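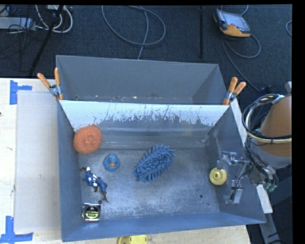

Lirkard Sorting and Reuse Room
Progress report to Testari, second period, ending October
Prepared by Razia Dhanial, project lead

1. Where we are

The room has been open through the whole of this period. The grant pays for the sorting of small household goods that people hand in mixed together, mostly from house clearances and end-of-lease cleanups. In the first period we were still fitting out. In this one we sorted every working day apart from a short closure for the floor, covered in section 4.

We sorted 1,874 items between the start of the period and the end of October. The target in the grant agreement was 300 a month, so we are ahead of it. Most of the gain came in the last several weeks, after we changed the way bins are loaded.

2. What comes in

The application said we expected kitchenware and books. We get some of both, but the larger share is what we now call small mixed: the contents of drawers, shelves under sinks, toy boxes and garage ledges, tipped together into one bag. A single load can have a scouring pad, a rubber duck, a scrubbing brush head, an action figure and a tape measure in it, and each of those has to go somewhere different.

Small mixed is slow. It is also the material the regular thrift stores in town will not take, which was the reason for the project, so we have not tried to steer donors away from it.

The main groups at present are:

Cleaning items. Brushes, pads, cloths, sponges. Unused ones go on the free shelf. Used pads and sponges are thrown out. Brush heads are checked, and the good ones are washed and kept until a matching handle turns up. We have more heads than handles and I do not expect that to change.

Toys. Figures, bath toys, building bricks, cars. All are washed. Bath toys with a hole in the base are thrown out, as we have no good way of cleaning the inside. Figures are kept if the joints hold and nothing sharp is showing.

Hand tools. Tape measures, screwdrivers, small pliers. Tapes are pulled out to full length and let back in once. If the tape sticks or the lock slips, it goes to metal recycling.

Unknowns. Lids, rings, caps and parts of things. These are held for one month in case the rest arrives. After that they go out by material.

3. Sorting method

At the start of the period each sorter had one deep plastic tub on the floor and worked down through it. This was hard on the back, and the small things always ended up at the bottom under a layer of grit.

We now use open-topped gray metal bins at table height, set one behind the other. A small batch goes into the front bin and is spread out so that each piece can be picked up without moving another. The rear bin takes whatever has been set aside. When the front bin is clear, the next batch goes in. Batches are kept small on purpose. A full bin looks like progress but takes longer to get through, and things get missed in the corners.

The order of picking is left to the sorter. We tried a fixed order (tools, then toys, then cleaning items) and dropped it after a week. People found it slower and so did the figures.

The bins were bought used and are scratched in places. That does not affect the work. They wipe out easily, and the sorters prefer them to the tubs. Grit still collects along the seams, and a stiff brush at the end of the shift is now part of closing up.

4. The room

The tables are in and level. The wooden tops came from Cladwood at the price quoted in the first report. Carpet tile was laid over the concrete where the sorters stand, which took longer than planned when the first delivery came up short. We lost three working days to this. The noise in the room is lower than it was, and dropped items break less often.

Lighting over the two end tables is still poor after four in the afternoon. We have moved the checking of small parts to the morning until new fittings go in.

The sink drains slowly. The landlord has been told twice.

5. Where things go

Roughly 700 items have gone out through the free shelf at the front of the building. The shelf is restocked each morning and toys are usually gone by noon. Cleaning items move more slowly, though unopened packs do not last the day.

Toys in very good condition are boxed for the Ra family center, which asked for 100 in its first order. That order was filled and a second is being put together. The center has asked us to leave out anything smaller than a child's fist, and we have added a separate tray for those pieces.

Tools go to the repair bench at the other end of the hall. The bench has asked for more tape measures and fewer screwdrivers.

6. Spending

Spending is within budget on every line except floor covering, which went over. The bins came in under, and the saving covers the difference. No change to the total is requested. Receipts are attached separately.

7. Problems

Staffing was thin for part of the period - two sorters were out at the same time and I covered the afternoons myself. We have since trained one more person.

The unknowns tray is too small. It fills before the month is up, and parts have been thrown out early at least twice to make space. A second tray has been ordered.

Record sheets are filled in by hand and copied to the computer at the end of the week. There were errors in the early sheets, mostly a brush head entered as a complete brush. The sheet now has a separate line for parts.

8. Next period

Fit the new lights over the end tables.
Get the drain fixed.
Fill the second order for the family center.
Put up a sign at the drop-off door listing what we cannot take - batteries, paint and glass are the main ones.
Time ten batches at each table, so that the next report can give a figure for minutes per batch.

The drop-off sign needs the Testari logo. Please send the current version and let me know of any rules on its size.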